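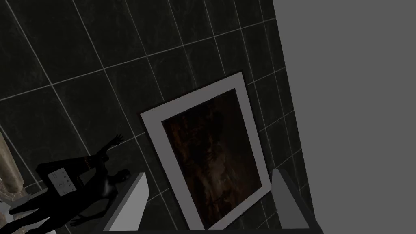 Stotdale, 5/22/26

How to book a small guesthouse without ending up in a different one

I have stayed in a great many small guesthouses, and a fair few of them were the ones I had booked. The others were run by a cousin, or across the road, or had the same name as the first and a different valley. After enough of this you develop a method. Mine is set out in order below and takes an evening, or two if you keep stopping to look at pictures of breakfast.

It applies to places with fewer than 16 rooms. Big hotels have a system, and the system will either work or give you a voucher. Small guesthouses have Marius Rusu, who ran the one I stayed at in Petov last March and keeps the bookings in a school exercise book. He has never lost one. He does sometimes read them on the wrong day.

Step 1. Find the place on a map before you look at the rooms

Everybody does this the other way round. You fall for a bedspread, and by the time you find out the bedspread is up 158 steps from the nearest road you have already told your sister about it. So start with the map. Look for the nearest bus stop, the nearest shop, and anything between you and them that might be a river.

"Central" means whatever the owner needs it to mean. "Five minutes from the square" is usually measured by someone who owns a scooter. In Petov I was told the guesthouse was beside the station, and so it was, although the railway had given up on the station some time earlier and the working one was a taxi ride off.

Step 2. Read the middling reviews

The glowing ones are written on the last morning, with cake inside them. The furious ones are about parking. What you want are the people who gave three stars and felt a bit guilty, as they will tell you that the water takes a while, that the dog barks at six, and that they'd probably go back.

Check the dates too. A place that changed hands last winter has somebody else's reviews.

Step 3. Write to them directly, and keep it short

Find an email address or a phone number and send a message in plain words. Put the dates in full with the month spelled out, the number of people, and how many beds you want those people to have. Leave out your life story and anything that won't survive a translation app. I once wrote to say that we were "easy-going about the sleeping arrangements", and got one mattress and some very tactful silence.

Ask three things only: what time you can arrive, how you pay, and whether the price includes breakfast. If you ask eleven things you will be answered on the last one.

Step 4. Get the name of a person

This is the step I'd keep if I had to throw out the rest. Get the name of whoever will be there when you arrive, first and last.

I mention the last because of Pascu. I had booked a room from Safta, and I got off the bus and asked for Safta, and was walked very kindly up the hill to the house of Safta Pană, who gave me soup and a room at the back. The Safta I had paid a deposit to was Safta Vasiliu, who was down by the bridge keeping my supper warm. Both women were charming about it. I paid twice, ate twice, and was sent a card by each of them at New Year.

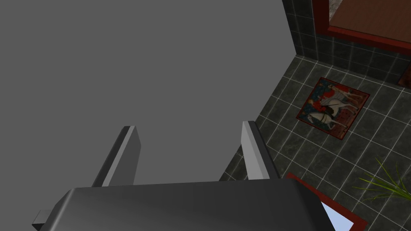

So, both names, written on paper, along with the phone number. A phone with no battery left knows nobody.

Step 5. Be careful with the deposit

A small deposit is normal and I don't mind it. My own limit is one night's price, and I won't go over that for anyone I haven't met. If you're asked for the full amount up front by bank transfer, with some urgency, go and look at another guesthouse.

Ask for a reply saying the deposit has arrived. "OK" will do. I have travelled across two countries on the strength of an "OK" and a thumbs up.

Write down the currency as well as the number. I agreed to 200 for a week in Zandari and spent a happy month believing we both meant the same kind of 200.

Step 6. Confirm twice

Once a week before you go and once the day before. You may feel you're being a nuisance. You are, slightly, but a well-timed nuisance gets the room with the window that opens.

The day-before message should say when you're arriving and how. If you're coming by bus, say which bus. In smaller places the owner will know the driver, and the driver will know where to put you down, whatever you had planned yourself. Ryota Nishimura, who I travel with when neither of us can find anyone tidier, was once delivered to the wrong side of a lake on the grounds that the view was better. He says it was.

Step 7. Arrive, and look before you unpack

Put the bag down and leave it shut. Run the tap, try the lock, sit on the bed. Find out where the light switch for the bathroom is while there is still daylight to find it by, since it may well be in the corridor, or in Ryota's case, behind a wardrobe. If something's wrong, say so now, politely, while the other rooms are still free. A complaint at ten at night with your socks off gets you sympathy and an extra blanket.

Ask about breakfast again. The answer may have changed.

Step 8. When it all goes wrong anyway

It will, one trip in however many. Show them your bit of paper with the name on it. Don't raise your voice, as it only makes the dog start. In my experience the owner of the place you didn't book will know the owner of the place you did, and will ring them, and there'll be a conversation of some length in which you hear your own name said several interesting ways. Sit down while this happens. Accept the coffee.

Viorica Ene, who had the last free room in Zandari the night my own booking came apart, wanted to put me down for the following year before I'd got my coat off. I said I never planned that far ahead. She turned to a page near the back of the book and wrote me in for 2034, first week of March, breakfast included. I have her full name and the phone number, and I'll be sending the first confirmation a week before.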